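[Petusstead-mending] Re: Patching worn sheets, and dark trousers going at the knee
February 2026

Solomiia Kobzar wrote:

> I have two jobs waiting and would like some advice before I cut anything.
> The first is a double sheet, cotton, white once and now more of a gray.
> It has gone thin down the middle and there is a split as long as my hand.
> The second is a pair of navy work trousers with one knee worn through and
> the other going. I tried a black patch from the scrap bag and it looked
> fine in the evening and terrible the next morning. Do people here match
> thread to the patch or to the garment? And is the sheet worth the trouble?
> I have the Mathias book out of the library but it only covers woolens.

Sheet first. If it has only gone in the middle, yes, it is worth it. The old method is sides to middle. Tear or cut the sheet down its full length through the worn part, trim away the thin strip, and join the two outside edges, which have had hardly any wear. You then hem what are now the new outer edges. A double will come out narrower than it started, so measure your mattress before you begin. Mine no longer tucks in well on one side and I have decided to live with it.

For the join I use a flat seam. Lap one selvage over the other by half an inch and run a line of stitching down each side of the overlap. A French seam is neater to look at but you feel it under your back all night. Wash the sheet before you cut, and press it. Old cotton pulls out of shape when it is handled and you want it square.

If the split is the only bad place and the rest is merely thin, you could put a patch on the underside instead. Take it from an old pillowcase. New cotton is too strong for old cotton and the sheet will tear along the edge of the patch, usually within a few months. I learned this on a set my aunt gave us, and lost both of them.

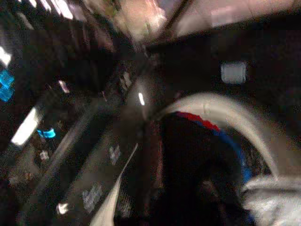
Checking old cloth for thin places is a job for daylight, and it has to be laid flat. Hold it to the window as well, and mark what you find with a pin or a bit of tailor's chalk. Don't try to judge it in a heap. The whitish-gray thing in the bottom right corner there looks crumpled or folded, and it catches more light than anything near it, but you couldn't tell from that whether it had a weak spot. Bunched up, a pale cloth gives you bright ridges and shadow and not much else. Smooth it out on the table and go over it with the palm of your hand a section at a time.

Now the trousers. Match the thread to the garment. If you can't get it exact, go one shade darker, as a dark stitch sinks in and a light one stands up. The Treltley shop keeps loose reels in a drawer under the counter and will let you take one to the door to look at it. Bring the trousers with you. A color carried home in your head is never the right one.

As for black on navy, lamplight is the whole trouble. Most bulbs are yellow enough to pull the blue out of a dark navy, and the two look the same until morning. Faded black is worse again, as it may go brown or green depending on the dye. I do all my sorting of darks before lunch, by the back window, and put each color in its own bag with a label.

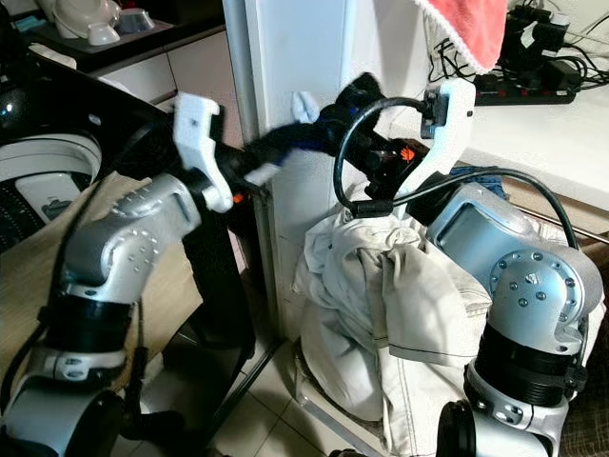
Black and navy together in one crumpled cloth, stretched between two white grippers.

For the knee itself, cut the patch bigger than you think. It should reach three inches past the hole all the way round, or to the seams if the leg is narrow. Round off the corners. Put it on the inside, baste it with the leg bent a little over a rolled towel, then sew round the patch and work rows of running stitch across the worn part. Keep the rows loose. If you pull them tight the knee puckers and rubs through again beside the mend.

Do the second knee at the same time. It takes me 20 minutes longer and I have never been sorry I did it. Once the cloth has gone all the way through you have frayed edges to deal with and the mend always shows more.

Weight matters as much as color. The Emaddale twill that came in with the remnants in December is marked 170 grams, which is fine for a shirt or a lining but too light for a work knee. Use a back pocket or the bottom of a leg from another worn-out pair. It will already have shrunk. If you do use new cloth, wash it three times before it goes anywhere near the trousers.

I have the other Mathias book, the one on household linens, and there is a page of diagrams for sides to middle in it. The instructions are hard to follow but the drawings are clear. I can leave it at the Petusstead library desk with your name on it if you write to me off list.

One question of my own, for anyone. Has somebody here got a way of taking out old iron-on patch glue? I have a jacket with a stiff square on the elbow and heat only makes it spread. Vinegar did nothing.

R.

--
Petusstead-mending: please trim quoted text when replying.
Swaps and items for sale go to the other list.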